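To: woodcraft list
Date: 2018-07-10
Subject: Re: finish for painted toy boxes

> We have been using the Gomov clear coat on our toy boxes and it
> goes yellow over white paint inside a year. Has anyone moved to
> the Juter water-based one? Also, do you sand between coats, and
> how long do you leave a box before you ship it?

I switched to Juter two years back and have not had a white box come back yellow yet. I keep one of the first ones by the shop window to check against, and it still matches the paint chip. It costs more per can than the Gomov, but it goes further, so I have stopped comparing the prices.

My routine is three thin coats with a foam brush. I sand the bare wood to 100 and then 225 before the paint goes on. Between clear coats I only knock the surface back lightly with a worn piece of the finer paper. If you press hard at the corners you will go through to the paint, and touching that up takes longer than the coat did.

Drying is where I lose the most time. The can says 2 hours between coats. In our shop that holds in summer, but by the end of September I leave each coat overnight. After the last one the box stands with the lid propped open for a week. I shipped one sooner than that and the lid stuck to the rim.
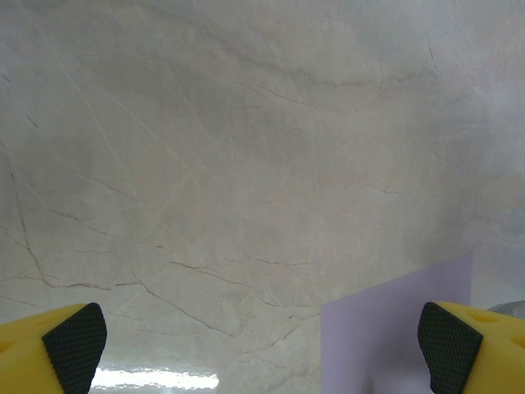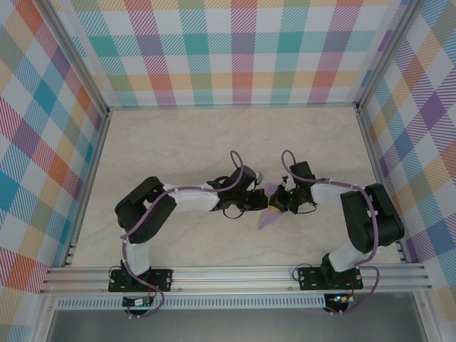
Veined stone-look surface, close up in the first; plaid walls in the second.

On the hinges, which came up further back in the thread: I use the Srithong lid supports now. Get the pair rated for the weight of your lid and test it with the lid fully painted, as paint and clear coat add more than you would think. Mine were fine on bare pine and then dropped slowly once the lid was finished. I had to move up a size.

I have not tried the Jurora wax that somebody mentioned. If you have used it on the inside of a box, I would like to know whether the smell goes away. Blankets pick up everything.

I also have more than 40 brass corner pieces left over from a dollhouse order that got changed. They are too small for a toy box but would suit a jewelry box or a small chest. Write to me off list if you want them and I will send them for the postage.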